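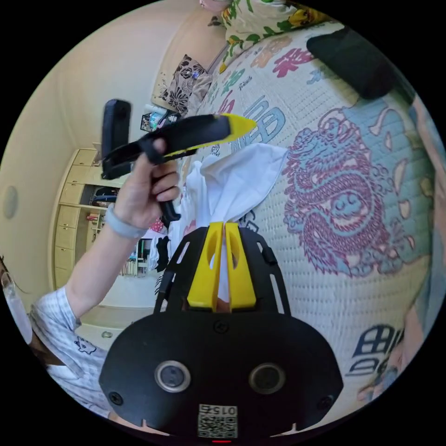
I keep a running list of house rules for working with hand-held grippers around the home, and the one I repeat most is the dullest: pick your pinch point before you squeeze. Cloth punishes you for grabbing any old where. Gather a little of it first, the way the yellow jaws have the white cloth by its gathered end, and the rest can fan out over the bedspread where you can see what it's doing. Grab a big flat middle section and you'll be chasing corners all morning (ask me how I spent most of January).

Anyway, people keep asking me for the list, so I've typed it up. It started as notes on the back of a Trevarier parts envelope and has grown a bit since.

**Before you start**

- Wipe the jaw tips with a barely damp cloth and let them dry. Lint builds up and then thin fabric slides right out.
- Check every screw you can reach with a fingertip. If one turns, stop and tighten it. Finger tight is not tight!
- Clean the glassy bits with a lens cloth, never your shirt. I did the shirt thing for weeks and had a lovely smear to show for it.
- Leave the stickers alone. Codes and numbers go in the log exactly as printed, and if a sticker starts to peel, press it down and write that in the log too.
- Bracelets and dangly sleeves off or tucked. A snug wristband is fine by me.

**At the bed**

Beds are my favorite place to practice. They're big and soft and you can drop things all day long. My rule is one cloth out at a time, with the others folded and somewhere else, or you end up pinching two layers and calling it one.

Watch the bedspread too. Quilted ones love to come up with the cloth, especially if you press down hard before closing. Come in low, close gently, lift an inch, and look. If the quilt is tenting, let go and start over. Don't shake it loose, you'll only pull a stitch.

With a gripper in each hand, keep one still while the other works. I know it feels slow. Shireen Du Plessis, who got me started on all this, used to make me say "hold" out loud before I moved the second hand, and I felt ridiculous, and I still do it. Keep the tips from crossing, and if you have to swap sides, open up and back away first.

Anybody sitting close by should know when you're about to move. A plain "moving" does the job. Bare toes and fingers stay clear of the jaws, mine included.

**How long**

I set a timer for 15 minutes and put everything down when it rings, even mid-fold. Wrists get tired before you notice, and tired wrists twist. Shake them out, get some water, go again if you feel like it. Four rounds is my limit for a day and I've been sorry every time I went past it.

**Writing it up**

One line per try: what the cloth was, where you pinched it, did it hold. Log the flops! My first notebook from the Pirzada workshop has 70 tries in it and I only wrote down the pretty ones, so it's useless to me now. The new one is up to 425 and it's a mess, but I can look up pillowcases and find out what went wrong with pillowcases.

Don't fix an entry later from memory. Put a second line under it with your initials.

**Putting away**

Jaws open, tips up, nothing stacked on top. I use a shoebox lined with an old towel. Charge them somewhere you can keep an eye on, off the bedding.

I still need to write up the rules for socks.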